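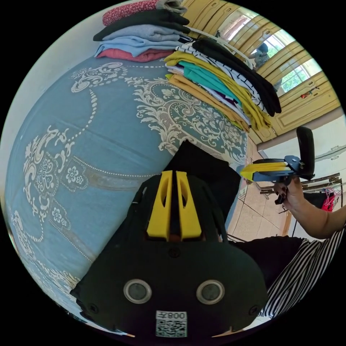

記録の上では右手の指が閉じたままになっている、朝からずっとそうだ、とHubert Góreckiは言った。電話の向こうでキーボードを叩く音がして、それからもう一度、左は大丈夫、右だけがおかしい、と念を押された。こちらは昼のおにぎりを半分食べたところで、海苔が上顎に貼りついたまま「え、でも、ちゃんと開いてますよ」と間の抜けた返事をしてしまった。開いているのは私の目の前の指で、彼が見ているのは数字のほうなのだから、話がかみ合うわけがない。

九月も半ばを過ぎたのに、部屋はまだ蒸す。洗濯物をたたむ課題は今週に入ってから毎日やっていて、グリッパーを両手に持ってシャツの袖をつまみ、折り返し、裾をそろえて山に載せる、という動きにもだいぶ慣れてきた。最初の日は一枚たたむのに気が遠くなるほどかかって、夜になっても親指の付け根が熱を持っていたけれど、今は鼻歌がまじるくらいだ（音声は録っていないと聞いて、心おきなく歌っている）。調子が出てきたところだったので、電話を切ったあと、しばらくベッドの端に腰をおろしてぼんやりしてしまった。

気を取り直して、Hubertさんに教わったとおり、Zomonの画面で開き幅のグラフを出してみる。左手は指を握るたびに線が山になったり谷になったりして、見ていて気持ちがいい。右手はまっすぐ。定規で引いたようにまっすぐで、握っても放しても、えいっと力を入れても、ぴくりともしない。なるほど、これでは「閉じたまま」だ。画像のほうには黄色い指がきちんと動いて布をつまむところが残っているのに、数字だけが眠っている。もしこのままUrholmに送っていたら、あちらのロボットは右手を一度も開かずに袖をつまもうとするのだろうか。想像すると少しおかしくて、それからだんだん笑えなくなった。

いつから眠っていたのかを調べることになった。

これが長かった。今週の収録は全部で408本あって、それを新しいほうから一本ずつさかのぼって、右手の線が動いているかどうかを見る。一括で調べる道具もあるにはあるらしいのだけれど、Hubertさんいわく、あれは線が途切れたときには知らせてくれるが、まっすぐな線は「静かに持っている」とみなして通してしまうのだそうだ。ずいぶん人を信用する道具だと思う。私が作ったものだったら、きっと同じようになっていただろうけれど。

お茶をいれて、ひたすらめくる。まっすぐ、まっすぐ、まっすぐ。途中で一度、線が急に動き出したので「あった」と声が出た。ところがその前の一本はまたまっすぐで、そのもうひとつ前は半分だけ動いている。つまり、ある瞬間にぱたりと壊れたのではなく、眠ったり起きたりをくりかえしながら、だんだん寝ている時間が長くなっていったらしい。祖父の晩年みたいだ、と思って、少ししんみりした。

結局、だめなものが76本。多いのか少ないのか私にはわからない。Hubertさんは「思ったより少ない」と言ってくれたが、声がいくらか疲れていたので、あれは気づかいだったのかもしれない。

三時過ぎ、ビデオ通話をつないだまま、右手のグリッパーを開けることになった。私はねじというものが昔から苦手で、外すのはいいのだが、戻すと必ずどこかが余る。なのでお菓子の空き箱のふたを裏返して、外した順に時計回りに並べていった。われながらよい工夫だと思って画面に向けて見せたら、Hubertさんは真面目な顔で、磁石のついた皿を使うともっといい、と言う。磁石のついた皿は持っていない。次の荷物に入れてくれるそうだ。

開けてみると、指の付け根のところに糸くずがびっしりと巻きついていた。たたんでは積み、積んでは崩し、またたたんで、という毎日だもの、考えてみればたまらないほうが不思議だ。ピンセットで引くと、ずるずると出てくる。何色とも言えない、洗濯機のフィルターにたまるあの色の綿が、小指の先ほどの玉になった。これだ、これが犯人だ、と私はすっかりうれしくなって、玉をティッシュに包んで記念にとっておこうかとまで思ったのに、指を戻して握ってみると、線はやっぱりまっすぐなのだった。

がっかりした。

Hubertさんは慌てず、では今度は握ったまま、ケーブルの根元をゆっくり左右に倒してみてください、と言う。右へ倒す。なにもない。左へ倒す。すると線がぴょんと跳ねた。もう一度倒すと、また跳ねる。手を放すと寝てしまう。ああ、と二人で同時に言った。中の細い線が根元で傷んでいるらしい。糸くずの玉がそれを少しずつ押していたのではないか、というのが彼の見立てだけれど、ただの見立てだから日誌には書かないでおきましょう、とのことだった。私の日記には書いておく。

部品はWaweruのものなら合うとのことで、注文してもらった。Grilldaleの倉庫に在庫があるそうで、早ければあさってには届く。それまで右手は予備機を使う。予備機は握りがほんの少し重くて、慣れるまでは袖をつまみそこねそうだ。実際、試しに一枚たたんでみたら、右の身ごろだけが妙に斜めになって、子どもがお手伝いをしたような出来になった。なんだか懐かしくて、しばらくそのままにしておいた。

夕方、もう一度電話があって、これからの決まりを相談した。朝いちばんに両手を握って放す動作を何度かくりかえして、グラフに山が出るのを目で見てから始めること。昼休みのあとにも同じことをすること。それから、指の付け根の掃除。Hubertさんは最初、100本ごとに、と言ったのだけれど、私は本数を覚えていられる自信がまるでないので、毎日の終わりに、と変えてもらった。歯みがきと同じで、寝る前にやると決めたほうが私は忘れない。

それにしても、少し気にしていることがある。グラフは最初からあの画面に出せたのだ。今週の私は、一度も出さなかった。たたむのに夢中で、山がきれいに積めたとか、今のは袖がぴたりとそろったとか、そういうことばかり見て満足していた。Hubertさんにそう言って謝ったら、こちらも毎晩確認するはずが二日ためていたので、おあいこです、と返ってきた。こういうとき、怒られるより胸にこたえる。

撮り直しは明日から。納める約束は月末までに2000本ほどで、遅れを取り戻すには一日の本数を増やすしかないが、無理に急ぐと手首がだめになるのは春に一度やって知っている。あのときは箸を持つのもつらくて、スプーンで煮魚を食べた。だから午前は右手をいたわりながらタオルのような四角いもの、午後に袖のあるもの、という順番でやってみるつもりだ。だめなら相談する。相談というのは、だめになってからではなく、なりかけたところでするものだと、これは今日の細い線に教わったような気もする。

夜、自分の洗濯物を取りこんで、素手でたたんだ。速い。驚くほど速い。人間の手はなんと便利なのだろうと感心しながら、気がつけば親指と人差し指だけでつまんでいて、残りの三本はお行儀よく丸まっていた。癖になっているらしい。寝る前に湿布を貼ること。それから、外したねじを並べた箱のふた、台所に置きっぱなしなので、朝のうちに仕事場へ戻すこと。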